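Tremdale hand-held gripper kit - speaker notes, review slot

Slide 3. Keep this short. The kit is a pair of grippers, marker cubes and the Plirker software. Price on the handout.

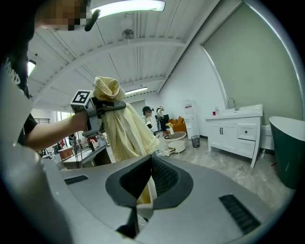
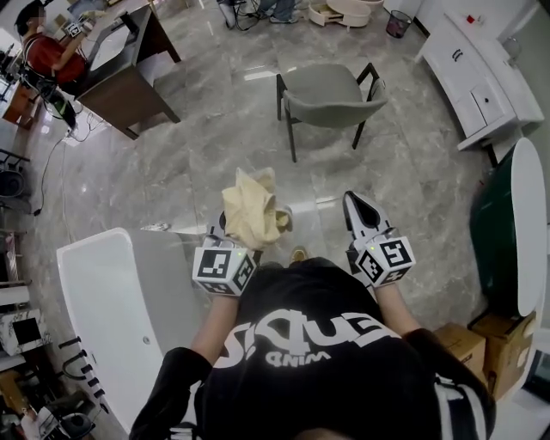

Cloth work with the pair, both views.

Slide 4. Our trial figures: 486 takes recorded, 349 usable after tracking checks. Most losses came from hidden markers - say so plainly.

Slide 5. Compare with Curdale. Setup took almost 102 minutes, mostly calibration. Support replies were prompt.

Pause for questions on licence terms.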